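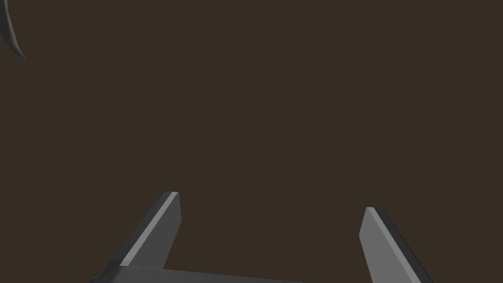

The open gripper, in the team's simulator.

The robotics club at Kitville meets in a classroom on the second floor, after the last lesson, and the members bring their own laptops. I visited them in March to talk with the student who leads the simulation group. She asked me to leave her name out of the article, as the work belongs to all nine members.

I asked her first why a robotics club does not have a robot on the table.

"We have one small arm, and it is broken half of the year," she said. "In the simulator every member can work at the same time. If the robot hits the table, you press a key and begin again."

The club is preparing for the student competition in Cusgate. The task there is called "tidy up". A robot with two arms must take objects from a piece of furniture and put them where the judges ask. Each team has 12 minutes, and the objects are announced only in the morning.

She told me that the first weeks were difficult. The members had learned programming in school, but they had never thought about how a hand closes.

"A person does not plan how to pick up a ring," she said. "We had to decide everything. From which side to come, how wide to open, when to stop. My first program closed the fingers very nicely, but in the wrong place."

For practice they built a room with a table, a cloth and a white cabinet with four drawers. Small things are put on top of the cabinet, and the two arms work from both sides. The members take turns to drive the robot by hand, and every attempt is recorded. When I came, they had 600 recordings, and she wanted to have more before the summer.

"It is boring sometimes, I must say this. But you learn to see. Now I know from the first second if the arm is coming too low."
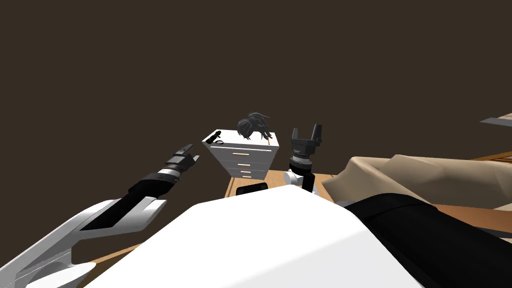 Choosing the objects

The objects in the practice room are a subject of long discussions. A former member, who now studies in Leritz, prepared the first collection, and it was all cubes and balls. The present group wanted things with a more difficult shape.

"A cube forgives you," she said. "A watch is different. The strap is a loop, so there is a hole in the middle, and the face is on one side only. You must think where to put the fingers."

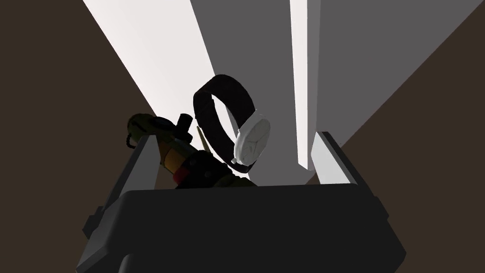 She keeps a notebook with the failures, written by hand, and she let me read some pages. Many notes are very short – "too fast", "wrong angle", "again the left arm". The teacher who is responsible for the club reads it once a month and does not correct anything, only puts a small mark beside the notes he wants to discuss.

I wanted to know if the younger students are accepted easily. She said that they are, but they must first complete 40 attempts with one arm before they may use both. She made this rule herself and she is a little strict about it.

"With two arms you forget one of them," she explained. "Everybody does. I did it also, last week."

After the competition she will give the group to another student and begin her final project, on the Bermúdez method for planning a grasp, which she found in an old course book in the school library. She has already read the chapter two times and says that she understands half of it.

The club is open to students of all years. Those who are interested can come to the classroom at four in the afternoon and bring a laptop and a mouse.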